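3.2 Drinkware on the work surface

Of the 661 items logged in the household part of the study, mugs and cups were the ones most often found away from where people said they kept them.

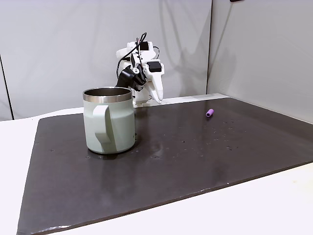

Participants were asked at the start to name a home for every piece of drinkware they used in a normal week. Most named a cupboard shelf or a hook. When the same kitchens were looked at again in the evening, the mugs in use were usually on the counter, and a good share of them stood on a board or tray that was already there for some other purpose. We call this a resting place, following Tanui's earlier notes from the Plandden flats, and keep it separate from a storage place, where an item goes once it has been washed and dried.

Insulated mugs behaved differently from plain ceramic ones. A ceramic mug tended to go from the table to the sink within the hour. An insulated mug stayed out, often until the next morning, and was rinsed and used again without going back to the cupboard at all. Several participants said they did not think of it as a dish. One person in the Mohamedi group kept hers beside the kettle all year and could not say which shelf it would go on if she had to put it away.

Figure 4 shows a mug of this type: pale green body, steel rim, and a wide flat handle in the same colour as the body. The handle matters for what follows. Mugs with a wide handle take up more of a shelf than their body alone would suggest, and they do not stack. In the 60 kitchens visited, people with shallow cupboards gave this as the main reason for leaving such mugs out. People with deep cupboards gave it too, but less often, and they were more likely to mention the lid, which had its own drawer or had gone missing.

Figure 4. Insulated mug with side handle, standing on a dark board over a white tabletop.

The surface under the mug also had an effect. Where a board was left on the counter between meals, mugs collected on it. Where the board was put away after use, the mugs spread out along the back of the bench or ended up on the windowsill. Participants were not always aware of this. When Mwanahawa Tanui went back over the kitchen sketches with them, many were surprised at how often the board had been marked as the place for cups — a few had drawn it that way themselves.

Colour seems to play a part as well, though our data on this are thin. Dark boards were described as "safe" for mugs, meaning that rings and drips did not bother people as much. On a white tabletop the same people reached for a coaster. We did not ask about this directly in the first round and added the question only for the second, so the answers cannot be compared across the full group.

We coded each mug's position on a scale with 3 levels: stored, resting or stray. An item was stray if it was found in a room other than the kitchen, or on a surface the participant had not named in either interview. Coding was done by 2 people working apart, using the Vovstead recording sheet with the drinkware page added. Most disagreements were over mugs left in the dish rack, which one coder read as stored and the other as resting. We settled on resting, and Section 4 uses that reading.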